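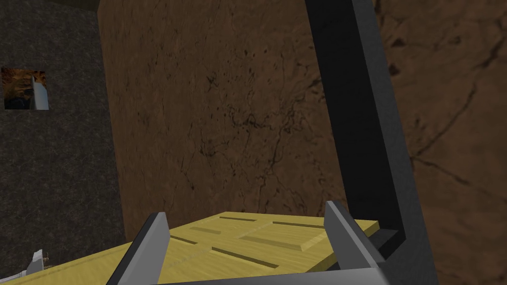 Simulator view from the wrist: slotted yellow board, gripper open.

Drudel Workcell Planner – single seat, 12-month license

I run the small equipment desk at Fesville, and the Drudel planner is the thing I end up recommending before anybody has bought a single piece of hardware. You build your bench in software, drop in an arm and a gripper, and find out whether the job fits before you sign for the real one. I've used it for every quote I've put together since April and I'm still pretty fond of it!

My favorite part is the wrist view. You're looking out past your own fingers at the work, so clearance questions get very concrete very fast. On a slotted board like the one up top, the slots don't all have the same length or width, and I'd want to try an approach to each of them before I picked finger tips. Finger tips are cheap next to an arm, sure, but ordering them twice eats a week, and a week costs more than the tips do.

What you get

One named seat, good on two computers as long as you're only signed in on one
The bench editor, with wood, stone and metal textures (mostly for looks, but customers like them)
A starter set of 19 grippers, parallel jaw and suction
Wrist, overhead and free cameras
Export to a parts list you can paste straight into a quote

What it costs

The seat is $414 a year. If you'd like the Ostidari fixture pack – boards, trays, brackets, uprights – add $200, and that one you only pay for once. Updates are included in both. I don't charge for setup if you're already a Fesville customer, just send me a note with your order and we'll find an hour.

For budgeting, I tell people to put the license on its own line and keep it away from the hardware money. Hardware quotes move around a lot and the software one doesn't, so it's easier to get approved early. Then you can do your planning while the bigger request is still sitting on somebody's desk.

A few things to know before you order

You'll want a proper graphics card. My old office laptop ran it, but the camera views were jerky enough that I gave up on them.

Grip force is an estimate. The planner is good at reach, spacing and getting in and out of tight spots, and I trust it for those. For anything heavy or slippery I'd still ask for a trial on the real gripper before you commit.

Strömberg mounts aren't in the library yet. You can import your own shapes in the meantime, and it took me roughly an afternoon to get my first one sitting straight on the bench.

Renewals don't happen automatically. I send a reminder the month before, and your saved benches still open in view-only mode if you let the seat lapse.

Orders that reach me by noon on Wednesday get their keys the same day. Other days it's usually the next morning – email the equipment desk if yours hasn't shown up by then.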